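Atelier partagé Bredano : le bras passe d'abord par la simulation

lundi 22 janvier 2018
Par la rédaction de Clurex

Le groupe robotique de l'atelier Bredano a repris le projet Grereo, un petit bras articulé destiné à l'établi du fond. Les pièces imprimées sont presque toutes sorties, il manque encore deux carters de poignet et le faisceau de câbles. En attendant, le travail se fait à l'écran.

Le modèle reprend les cotes relevées sur les pièces finies. Les limites des articulations sont saisies à la main dans un fichier texte, ce qui a pris deux soirées. Une erreur de signe sur le coude envoyait le bras à travers la table ; elle est corrigée. Chaque trajectoire est maintenant rejouée 100 fois avec de petits décalages au départ, et l'on note les passages où la pince s'approche à moins de 10 mm d'un obstacle. Au dernier relevé, il en restait 21, surtout en fin de course.

Le décor simulé est volontairement chargé : motifs sur le plateau, étagère, murs de teintes différentes. L'inclinaison de la vue change aussi d'un essai à l'autre, pour le réglage de la caméra.

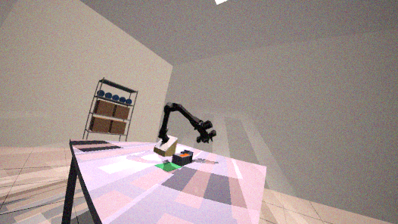 Vue de simulation : le bras sur son bloc beige, pince ouverte. Devant, la boîte noire à dessus orange et le carré vert.

Le budget moteurs est bouclé. Le montage mécanique est prévu en mai, à condition que les roulements soient livrés. Les fichiers sont sur le poste de l'atelier, dossier Grereo. Il reste à trouver un bloc d'alimentation et environ 33 vis M3 à tête fraisée.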